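Open the Side Panel: In Praise of the Old Office Tower
Posted 27 December 2021 | Opinion | 13 comments

I love an old office tower. I mean the big, heavy, boring kind that spent its working life under somebody's desk. Give me one of those on its side with the panel off and I'm happy for an afternoon, and I think a lot more people would be if they gave it a try!

The case for them usually gets made with money, and fine, the money is good. The repair room at Statbridge, where I spend far too much of my free time, took in 248 of them between July and now, and most arrived with nothing worse than dust and a tired drive. But what gets me going is how well these things are laid out. Somebody sat down and thought about the person who would open the box years later. The parts you're meant to grab are blue. Blue clips for the expansion cards, a blue latch on the drive, and you can find them without a manual or a flashlight (though bring the flashlight anyway, you'll want it for the screws you drop).

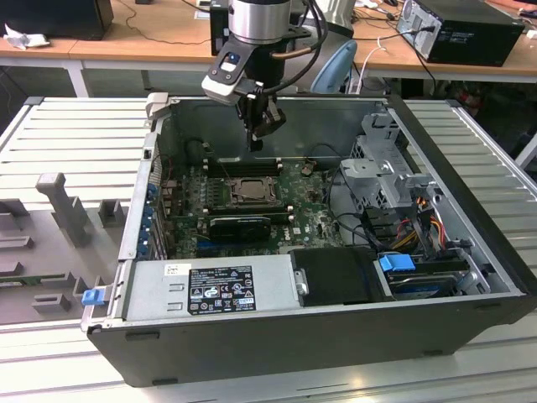 One reader wrote to me that color-coded plastic is a crutch, and that anybody who needs it shouldn't be inside a computer in the first place. I couldn't disagree more. I've been doing this for years and I still like being told where to put my thumb. A pair of blue clips is a kind of invitation, and the slim, glued-up machines that replaced these towers have taken it back.

Then there's the processor, the part everyone is scared of. I was too! The first time I lifted a socket open I held my breath like I was defusing something. And yet it's the bit I now look forward to most: the metal frame swings up, the chip goes in flat with its marks lined up, the frame comes down, the lever goes over. There's more push needed on that lever than feels polite. You get used to it. What you end up with is a dull square of metal in a neat bracket, memory slots to either side, and the feeling that you know where the thinking happens.
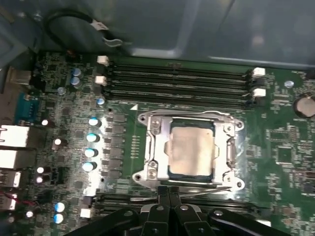

But is it really worth fussing over a chip that old, asked a commenter called Steketti under my last post, when a new laptop is faster and sips power? Fair point on the power, and I won't pretend otherwise. If yours is going to run day and night, do the math on the electric bill first. For letters, homework, photos and a bit of music, though, an old tower with enough memory and a fresh drive is a lovely thing to use, and when something in it quits you can swap that one thing.

My own favorite came from the Ferier Street sale, and I paid 2 dollars for it. I've had the side off more times than I'd admit at dinner. It's due for new thermal paste next, and I've already cleared the kitchen table.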